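Ticket 1448 - saldo de créditos não atualiza depois da recarga
Estado: aberto
Prioridade: 2

Cliente registado na loja Enden, pagamentos pela Wolberg. Carregou 400 por transferência, saldo no painel continua o antigo. Encomenda parada em "aguarda pagamento".

## O que já vi

- Transferência consta no extrato, referência correcta
- No painel da Enden nada, nem pendente
- Limpar cache: igual. Outro browser: igual
- Com cartão o crédito entra logo, portanto é só transferência
- 4 contas com o mesmo sintoma, todas migradas da Bandton em novembro 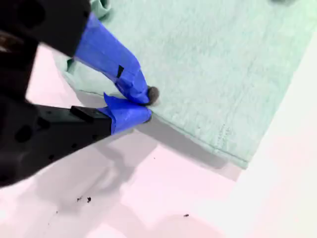
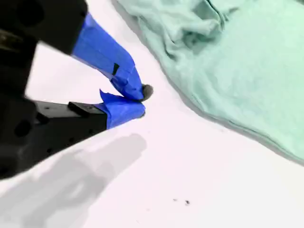
## Causa (quase certa)

O import da Kotian lê a referência com o prefixo antigo. Contas migradas ficaram com prefixo novo, não casa, a linha vai para a fila de rejeitados e ninguem é avisado. Fila tinha lá as 4.

## Feito

1. Parei o import automático às 14h
2. Corrigi o prefixo na tabela de correspondência
3. Relancei só a linha deste cliente. Saldo ok, 400 no painel
4. Encomenda passou a "paga" depois de refrescar 2 vezes

## Falta

- Relançar as outras 3 linhas. NÃO relançar o ficheiro inteiro, duplica os créditos de quem já está certo
- Ligar outra vez o import (ainda está parado!!)
- Pedir à Wolberg confirmação do formato da referência, por escrito
- Alerta por mail quando a fila de rejeitados não está vazia
- Responder ao cliente. Ainda não lhe disse nada, só a resposta automatica

Nota: o recibo saiu com a data do relançamento e não a da transferencia. Se o cliente reclamar, emitir de novo à mão no backoffice, menu Créditos > Movimentos.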